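Hand tools & teach rigs > Kits and parts > Jilari hand-held gripper

Jilari two-finger hand-held gripper, build at home kit. Version 7.

Back in stock, finally. Sorry to everyone who mailed, the plates took ages.

Same tool as last year but tidier. You hold it, you squeeze, fingers close. Camera sits behind and films what the fingers do. People use it to collect demos for a small arm without having the arm on the bench. No motors in it at all so nothing to burn out. We build ours in the shared workshop in Wistholm, and first assembly took us one long evening plus a morning swearing at the linkage.

What you get
- two fingers with ribbed pads, purple
- two light grey finger plates, pre-drilled
- handle halves, trigger, return spring
- linkage rods and pins
- camera bracket for the wide lens (lens and camera NOT included)
- bag of screws, there are spares, keep them
- printed sheet, also as a file if you loose it

You need: small hex keys, a 7 mm spanner, thread lock, something to file with. Soldering iron not needed unless you do the Bileck trigger sensor, sold seperately.

Build notes. Finger plates first, before the handle. Don't do the screws up hard until both fingers are on and the tips meet evenly. Then nip them up a bit at a time, left, right, left. Spring goes in last. Cover it with your thumb or you'll be on the floor looking for it.

Pads are glued. Leave overnight. Ribs run across the grip so a rolled cloth or a pen doesn't slide out. Old pads from version 6 fit if you trim the back edge.

Camera height matters. Too low and the plates fill the picture, too high and you lose the tips. Set it so both tips and both pads are in view with the fingers open, and there's still plenty of table past them. Black round the outside is normal with the round lens. 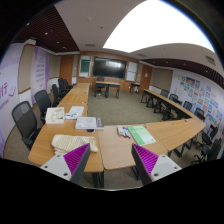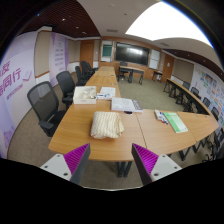 Both: fingers open, tabletop with cloth, white box, book and markers.

Good things to start on: cloth, marker pens, anything light with a bit of give. Thick books are hard work, opening's only 70 mm so go for the spine or leave it. Glossy covers slip a bit, wipe the pads with a damp rag.

Sizes
Opening at tips: 70 mm
Weight without camera: 42 dkg on our kitchen scales, so 420 g
Bracket thread: standard tripod
Pad colour: purple only, we bought a big roll

Works with the Turunen logger (free download, link comes with the order). Logger wants the calibration card in view at the start of each run, card is in the box. One user is on 3,757 runs with one set of pads and says the left one is just starting to lift. Fresh glue, carry on.

Known faults. Trigger squeaks, dry soap on the pin fixes it. A few April kits went out with a short rod, if your fingers stop before they meet mail us and we'll post the right one. No need to send the old one back.

Posting within 7 days. Spare pads, plates and springs all sold singly. Left handed trigger on request, same price, say so in the order box.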